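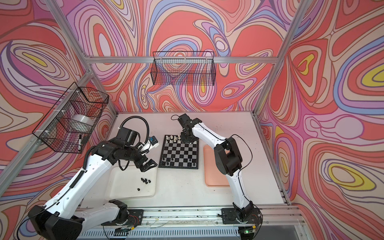 **Zundgate Building, tenants' meeting**

Held in the second-floor meeting room, 6:30 p.m.

Present: Alby Ellery (Unit 3, chairing and taking notes), Units 1, 2, 5, 6, 8 and 9, and the building manager. Unit 7 joined by phone for items 1 to 4. Apologies from Unit 4. Unit 10 is still vacant.

## 1. Notes from the last meeting

Agreed as a true record, with one correction. Under "Deliveries" the notes said the loading door is locked at 5:00 p.m. It is locked at 5:30 p.m. The sign on the door has the right time.

Carried over from last time:

- Hallway light outside Unit 6: fixed.
- Spare key for the meter cupboard: cut, now held in the manager's office.
- Quote for washing the outside windows: still waiting. The first company did not come to look. The manager will try a second one.
- Bike hooks: put up in the passage behind the stairs. Unit 9 said the lowest hook is too close to the pipe to take a bike with wide handlebars. The manager will move it.

## 2. Heating

The building manager reported on the Rieger boiler. It cut out four times over the winter, always overnight, and had to be restarted by hand each time. The service engineer replaced a pressure sensor and bled the radiators on the top floor. It has run without stopping since then.

The repair came to $2,090 including parts. This is within what the owner covers under the lease and will not be passed on to tenants.

Unit 8 asked whether the boiler is near the end of its life. The manager said the engineer would not give a date but had written in the report that the heat exchanger should be looked at before next fall. The owner has been sent a copy.

Unit 5 said that their side of the building is too hot by noon and they open windows all winter. Unit 2, directly below, said they run a space heater most mornings. There was a long discussion of whether the two zones could be split. The manager explained that both units are on the same loop, and the only control at the moment is the valve on each radiator. Two of the valves in Unit 5 do not turn.

Agreed to replace the stuck valves first and see what difference that makes to Unit 2.

**Action:** Manager to get the two valves in Unit 5 replaced before the system is next drained. Manager to ask the engineer for a price on a zone valve and bring it to the next meeting.

## 3. Shared electricity

The bill for the common areas was $2,926 for the half year. It covers the halls, stairs, elevator, loading area, outside lights and the meeting room.

Unit 1 asked why it had gone up when the hall lights were changed to LED. The manager said that the rate changed in the same period, and the loading area heater had been left on over at least two weekends. The heater has no timer. Unit 6 offered to fit one but it was agreed that this should be done by the building's own electrician.

Unit 9 asked for the shared bill to be split by floor area instead of equally. Units 8 and 2 were against this. Alby Ellery pointed out that the split is written into every lease and could only be changed at renewal, with the owner's consent. Three leases renew next May. Left open. Anyone who wants it discussed with the owner should send a note to the manager.

**Action:** Manager to have a timer fitted to the loading area heater.

## 4. Kitchen

The second-floor kitchen was the longest item again.

**Countertop.** The counter beside the sink has swollen along the front edge and the surface is lifting. Mellamine has quoted for a new one in three colors, all at the same price. The pale gray was preferred by a show of hands, five to two. Unit 7 asked for it to be noted that they wanted the white. The quote is $1,000 fitted, with the old counter taken away. The owner will pay for the counter if the tenants agree to a rule about wet towels and the drying rack. All agreed.

The kitchen will be closed for one working day. Unit 1 asked that it not be the same day as their client lunch. The manager will give everyone a week's notice.

**Fridge.** Unlabeled food will go on being thrown out on the last working day of each month, starting at 4:00 p.m. Sauces and condiments are to be labeled too. Unit 6 said that their oat milk was thrown out with a label on it. The manager apologized. The label had come off in the fridge and was found on the shelf afterward.

**Coffee.** The contract with Tritito for the coffee machine is up for renewal. They have offered the same machine and the same beans at the same monthly price, with a service visit every three months. Last year it was every two. Unit 2 asked whether anyone would mind a smaller machine. Several people would mind. Agreed to renew for one year, provided Tritito comes out within two working days if the machine breaks down. At present there is nothing in the contract on this.

**Dishwasher.** It should be started by whoever fills it. The sign asking people to do this has been taken down and will be put back at eye level.

**Action:** Manager to accept the Mellamine quote in pale gray and give notice of the closing day. Alby Ellery to write to Tritito.

Unit 7 left the call.

## 5. Parking and the loading door

There are nine spaces and ten units. The arrangement so far has been one space each and the tenth unit using the street. With Unit 10 vacant this has caused no trouble, but the agent has shown the unit twice and both parties asked about parking.

Unit 5 has not used their space in over a year and is willing to give it up as long as a visitor's car can stand there when needed. The manager will talk to the owner about marking it as a shared visitor space until Unit 10 is let.

Unit 8 raised vans blocking the loading door in the mornings. Two of the vans were for Unit 9, who said the driver had been told to use the side gate but it was padlocked. The padlock code was changed and the new code was not sent to everyone. The manager will send it.

Pallets are still being left in the passage. The fire inspector will look at the passage on the next visit. Any pallet left there at the end of the day will be taken away at the cost of the unit it was delivered to.

**Action:** Manager to send the side gate code to all units. Manager to speak to the owner about the Unit 5 space.

## 6. Fire drill

The drill went well on the first and second floors. The third floor took longer, with several people stopping for coats and laptops. Everyone was reminded to leave things behind.

The alarm could not be heard clearly in the rear part of Unit 6 with the door shut. Unit 6 said they could hear it as a faint tone and did not know it was the alarm. An extra sounder will be fitted. The alarm company charges $319 for the part and the visit, and the owner has agreed to it.

The assembly point stays at the far end of the parking lot. Unit 1 asked for a second list of names to be kept at the front desk, as the person with the list was out on the day of the drill. Agreed.

Each unit should have one fire contact and one stand-in. Units 2, 5 and 9 have not yet named a stand-in.

**Action:** Units 2, 5 and 9 to send a name to the manager. Manager to book the sounder and print the second list.

## 7. Lunchtime and after-hours use of the meeting room

The room has been booked most afternoons, and some bookings have been left in the calendar after the meeting was called off. From now on a booking that has not been taken up after 15 minutes can be used by anyone else. Standing bookings must be renewed every three months.

Unit 6 asked if the room could be used after 6:00 p.m. for a chess night once a month, open to anyone who works in the building. There was no objection. The last person out must turn off the lights, shut the windows and set the alarm. Unit 2 asked whether beginners could come. Unit 6 said yes, and they would be glad of a few more sets if anyone has one at home with all the pieces.

Food is allowed at chess night but must be cleared up the same evening. The trash from the meeting room is not collected until the morning, and pizza boxes should go straight down to the recycling.

**Action:** Unit 6 to put the chess night in the room calendar and a sign-up sheet by the mailboxes.
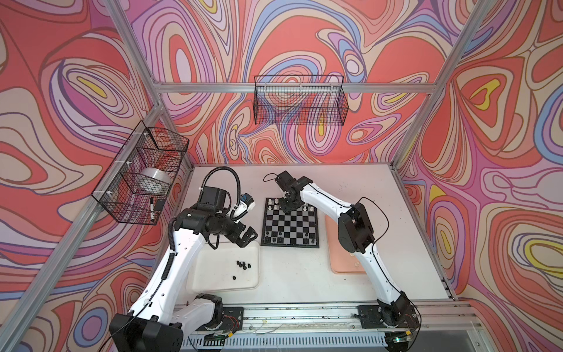

## 8. Cleaning

The cleaners will move to an earlier start, 5:00 a.m., from the first of next month. Units that want their own floors done on the new schedule need to make sure the cleaners' key still works. Unit 8 changed their lock and has not handed over a new key.

Unit 9 said the third-floor restroom runs out of paper towels by midafternoon. The manager will ask for a second dispenser. The hand dryer there is to stay.

The stairs were salted too heavily in the cold spell and the salt has marked the lobby floor. The cleaners will try to lift the marks with a machine before anyone considers resealing it.

**Action:** Unit 8 to give the manager a key. Manager to order the dispenser.

## 9. Any other business

- Mail for former tenants is piling up on the ledge. The manager will return it to sender once a week.
- The elevator inspection certificate is out of date on the wall. The new one has been issued and needs to be put in the holder.
- Unit 5 found a pair of reading glasses in a brown case on the stairs. They are in the manager's office.
- Unit 1 will have furniture delivered next week and needs the elevator from 8:00 to 10:00 a.m.

## 10. Next meeting

Same room, 6:30 p.m., in May. The manager will circulate dates. Items for the agenda should reach Alby Ellery a week ahead. The zone valve price and the window quote will be taken first.

Meeting closed at 8:05 p.m.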